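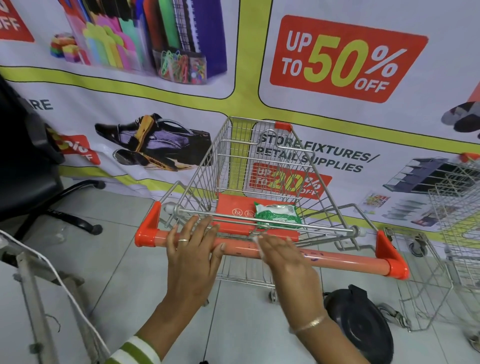 Magazin > Wohnen & Design > Pflegetipps

Designstücke pflegen: Edelstahl, Melamin, Acryl und der ganze schöne Rest

Ich liebe Dinge, die man benutzt! Eine Zitruspresse, die nur im Regal steht, tut mir leid, und meine Teekannen von Asari kommen alle dran, auch die mit dem unmöglichen Henkel. Wer seine Sachen benutzt, muss sie aber auch sauber kriegen, und da hat sich in meiner Küche einiges angesammelt, das ich gern weitergebe. Manches habe ich von Henrik Ostermann, in dessen Werkstatt ich zwei Winter lang beim Aufarbeiten zuschauen durfte, manches aus Briefen und Mails, und einiges habe ich schlicht erst falsch gemacht (dazu unten beim Acryl mehr, das war bitter).

Vorweg: Immer erst an einer Stelle probieren, die man nicht sieht. Boden, Innenseite vom Deckel, Unterseite vom Griff. Das gilt für alles, was jetzt kommt.

Polierter Edelstahl

Fingerabdrücke sind das große Thema, ich weiß. Bei spiegelpolierten Schalen und Tabletts nehme ich warmes Wasser mit einem winzigen Tropfen Spülmittel, spüle mit klarem Wasser nach und trockne sofort mit einem Leinentuch. Ein altes, oft gewaschenes Geschirrtuch ist dafür wunderbar, viel besser als die meisten Mikrofasertücher, die bei mir gern Schlieren ziehen. Kein Weichspüler beim Waschen der Tücher! Der legt einen Film auf den Stahl, und dann poliert man sich schwindelig.

Kalkflecken gehen mit Zitronensäure weg, einen Teelöffel auf einen halben Liter lauwarmes Wasser, ein paar Minuten einwirken lassen, gründlich abspülen. Essig geht auch, riecht nur länger. Was ich nie mehr mache: Salz in einen trockenen Edelstahltopf streuen und es darin liegen lassen. Das gibt kleine Löcher im Stahl, die bekommt man nie wieder heraus. Salz immer erst ins kochende Wasser und dann umrühren.

Regenbogenfarbene Stellen auf dem Boden eines Wasserkessels sind kein Schaden. Das kommt von der Hitze und verschwindet mit etwas Zitronensaft auf einem weichen Lappen. Ich finde es übrigens manchmal richtig hübsch und lasse es.

Gebürsteter Edelstahl

Immer mit dem Schliff wischen, nie quer und nie im Kreis. Man sieht die Richtung am besten, wenn man das Stück schräg gegen ein Fenster hält. Feine Kratzer quer zum Schliff lassen sich mit einem Schleifvlies in Faserrichtung ausgleichen, bei tieferen habe ich auch schon mit 400er Nassschleifpapier gearbeitet, mit viel Wasser und ganz wenig Druck. Dabei muss man die gesamte Fläche durchziehen, von Kante zu Kante, sonst bleibt ein heller Fleck stehen. Mein Brotkorb von Vogler hat so einen Fleck. Er liegt unter der Serviette.

Melamin

Ach, Melamin! Die Farben sind einfach herrlich, dieses satte Gelb und das Mintgrün, und wenn einem ein Teller herunterfällt, springt er meistens fröhlich über den Boden. Leider nimmt die Oberfläche Tee und Kurkuma an, sobald sie etwas älter ist. Gegen Teeränder hilft ein Brei aus Natron und Wasser. Mit dem Finger auftragen, eine Viertelstunde warten, mit einem weichen Schwamm abnehmen. Nicht scheuern. Schmutzradierer bitte auch nicht, der ist selbst ein feines Schleifmittel und nimmt den Glanz mit. Danach haftet der nächste Tee noch besser.

In die Mikrowelle gehört Melamin nicht, und kochend heißes Essen fülle ich auch nicht mehr hinein. Die Spülmaschine vertragen neuere Stücke meist, ältere werden matt. Ich spüle alles Alte von Hand, das dauert keine fünf Minuten, und man nimmt die Sachen dabei einmal richtig in die Hand. Mein großer Servierteller, 28 cm im Durchmesser, knallorange, hat auf diese Weise drei Umzüge und unzählige Geburtstage überstanden und glänzt noch immer.

Acryl und andere klare Kunststoffe

Jetzt die bittere Geschichte. Ich hatte einen durchsichtigen Eiskübel, ein traumhaftes Ding mit einem dicken, wellenförmigen Rand, und auf dem Boden klebte ein Preisetikett. Also Spiritus auf einen Lappen und los. Am nächsten Morgen liefen lauter feine Risse durch den Rand, wie bei Eis, wenn man warmes Wasser darübergießt. Alkohol und Acryl vertragen sich nicht, Glasreiniger mit Alkohol genauso wenig, und Aceton ist eine Katastrophe.

Etiketten auf Acryl löse ich seither mit Speiseöl. Draufgeben, mit einem Stück Küchenpapier abdecken, über Nacht warten, mit der Fingerkuppe abrollen, mit Spülwasser nachwaschen. Langweilig, dauert, geht wunderbar.

Feine Kratzer kann man herauspolieren, und das macht wirklich Freude! So gehe ich vor:

1. Das Stück in lauwarmem Spülwasser waschen, damit kein Sandkorn mehr darauf sitzt.
2. Mit nassem 2000er Papier in eine Richtung schleifen, bis die Stelle gleichmäßig trüb ist.
3. Abspülen, neues Wasser nehmen.
4. Mit 3000er quer dazu weiterschleifen, bis die Linien vom ersten Papier weg sind.
5. Trocknen und mit Acrylpolitur und einem Flanelltuch von Hand auspolieren.

Vor Schritt 5 denkt man jedes Mal, man hätte alles ruiniert. Weitermachen! Die Klarheit kommt erst mit der Politur zurück. Mit der Maschine würde ich es lassen, da wird der Kunststoff schnell zu warm und schmiert.

ABS, also der glänzende, undurchsichtige Kunststoff, aus dem so viele Dosen, Uhren und Tischlampen sind, ist etwas gutmütiger. Spülwasser, weiches Tuch, fertig. Weißes ABS vergilbt am Fenster mit den Jahren, und die Bleichmethoden, die dagegen kursieren, sind mir zu grob. Bei einer Küchenuhr von Povstead habe ich die gelbe Seite einfach zur Wand gedreht — sie ist zum Glück rund und hat keine Ziffern, da hat es gerade so geklappt.

Silikon und Gummi

Klebrige Griffe! Kennt jeder, der alte Korkenzieher oder Schäler mit Softgriff in der Schublade hat. Hier muss man unterscheiden. Ist es Silikon, das nur fettig geworden ist, hilft heißes Spülwasser mit etwas Waschsoda (Handschuhe an) und danach eine Stunde an der Luft. Hat sich dagegen eine gummiartige Beschichtung zersetzt, wird es durch Waschen nur schlimmer. Dann reibe ich die Schicht mit Natron und einem feuchten Lappen ganz herunter und lebe mit dem blanken Kunststoff darunter. Der sieht oft erstaunlich gut aus.

Ilango Kamath schrieb mir zu diesem Punkt im Oktober, er pudere seine Griffe mit Babypuder ein, bevor er sie weglegt. Das habe ich ausprobiert, und für Stücke, die wirklich lange liegen, ist es prima. Vor dem Benutzen eben abwaschen.

Aluminium und Espressokocher

Aluminium nie in die Spülmaschine, es wird grau und färbt ab. Wer den Fehler schon gemacht hat: Zwei Esslöffel Zitronensäure in einen Topf mit Wasser, das Teil kurz darin ziehen lassen, abspülen, mit einem weichen Tuch trockenreiben. So glatt wie vorher wird es nicht, aber das Grau geht deutlich zurück.

Beim Espressokocher den Dichtungsring einmal im Jahr tauschen und vorher nachmessen, die Größen liegen oft nur um Millimeter auseinander. Innen reicht klares Wasser, kein Spülmittel, sonst schmeckt man es. Und bitte offen trocknen lassen! Einen zugeschraubten, feuchten Kocher im Schrank zu vergessen ist eine Erfahrung, die ich niemandem wünsche.

Lackiertes Holz, Kork und Bambus

Bunt lackierte Holzfiguren, Pfeffermühlen und Nussknacker wische ich mit einem nebelfeuchten Tuch ab und gleich trocken hinterher. Stehendes Wasser kriecht unter den Lack, vor allem an den Standflächen. Eine Pfeffermühle also nie auf die nasse Arbeitsplatte stellen, auch nicht kurz. In die Mühle selbst kommt von Zeit zu Zeit eine Handvoll roher, trockener Reis, einmal durchmahlen, ausklopfen, auspinseln. Das nimmt altes Pfefferöl mit.

Korkdeckel lieben es trocken. Riecht einer muffig, lege ich ihn mit einem Löffel Kaffeepulver in ein Schraubglas und lasse ihn ein paar Tage darin. Bambustabletts bekommen ein bisschen Leinöl, dünn, dünn, dünn, und den Lappen danach bitte ausgebreitet draußen trocknen, ölgetränkte Lappen können sich selbst entzünden.

Aufbewahren und stapeln

Zwischen polierte Schalen gehört eine Lage Stoff. Ich schneide dafür alte Flanellhemden in Kreise, das geht mit einem Topfdeckel als Schablone ganz fix. Zeitungspapier färbt ab, und Luftpolsterfolie direkt auf Kunststoff hinterlässt bei Wärme Abdrücke. Lauter kleine Kreise, auf einem roten Tablett, ich hätte heulen können.

Gummibänder weg von allem, was silbern ist. Verschiedene weiche Kunststoffe trenne ich auch voneinander, manche werden mit der Zeit zusammen klebrig, besonders Kabel auf Lampenfüßen. Lampenkabel locker aufrollen, mit einem Stoffband zubinden und in ein eigenes Säckchen stecken.

Die Schachteln aufheben, unbedingt! Flach gefaltet hinter dem Schrank nehmen sie keinen Platz weg, und falls man doch einmal ein Stück weitergibt, freut sich der nächste Mensch wie ein Kind. Beipackzettel lege ich hinein und schreibe mit Bleistift darauf, wo und wann ich das Teil gefunden habe. Ich habe dafür auch eine Liste auf Clokance angelegt, aber der Bleistift gewinnt, den finde ich immer.

Was ich ständig griffbereit habe

Zitronensäure als Pulver, Natron, ein neutrales Spülmittel, Leinentücher, ein weicher Rasierpinsel für Ritzen und Scharniere (großartig!), Zahnstocher aus Holz, Speiseöl, Acrylpolitur. Die Zahnstocher sind für die Fugen zwischen Griff und Körper, wo sich bei fast jedem Wasserkessel ein grauer Rand bildet. Spitze kurz einweichen, dann wird sie faserig und kratzt nicht.

Zu Messing und versilberten Teilen kommt noch etwas, da probiere ich gerade zwei Polierpasten nebeneinander aus. Die linke Hälfte der Zuckerdose sieht bisher besser aus.

Kontakt | Impressum | Datenschutz | © Alle Rechte vorbehalten | Nach oben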